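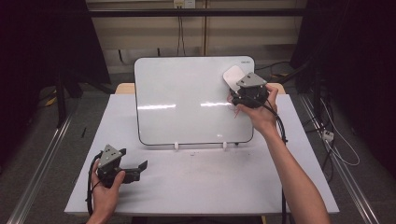

Basmont Tabletop Whiteboard with Stand
Reviewed by Hermine Rainer
3 stars out of 5

I have owned a great many whiteboards in my working life, most of them bolted to walls by people much taller than me. The Basmont is the first one I've been able to put away. It sits on a table, leans back on its own stand and waits for you to have an idea, and so far it has been more patient than my students.

I tutor high school maths after four, mostly at a table, mostly to people who would like to be elsewhere. Paper works fine until somebody wants to rub out half an equation, at which point we all watch a perfectly good page turn grey. So, a small whiteboard.

Setup is quick. The board is white with rounded corners and a thin black border, which gives it the look of a very large tablet that has lost interest in notifications. Two little white feet hold up the bottom edge. They're small enough that I lost one under the couch before I'd had the board a day, and I'd have happily traded the printed logo in the top right corner for a spare. The logo also happens to sit exactly where I like to write the date.

Writing on it is a pleasure. The angle is kind to the wrist, and a kid on the other side of the table can lean over without climbing onto it.

Now the glare. Put the Basmont under a ceiling light and you can get a bright stripe straight across the middle, right where the working goes. Turning the board helps a bit. Turning off the light helps more, but then it's dark and we're doing trigonometry.

Erasing is decent with black and blue. Red is another story. My red marker leaves a faint blush behind if it stays on overnight, and one Wednesday's corrections were still legible the following week, to the great embarrassment of the boy who had earned them. A damp cloth gets it off. I use a plain white eraser and press harder than I'd like to – the top corner needs the most elbow grease, and if you lean on it the whole board wants to creep backward. Hold the frame with your other hand.

I also tried the Grolten, which is cheaper and has a nicer eraser, but it stands so upright that it feels like being interviewed. It went to my sister, who writes grocery lists on it.

Would I buy the Basmont again? Yes, on sale, with a better red marker and a desk lamp I could aim somewhere else. It gets 3 stars, and a fourth if they'll mail me a foot.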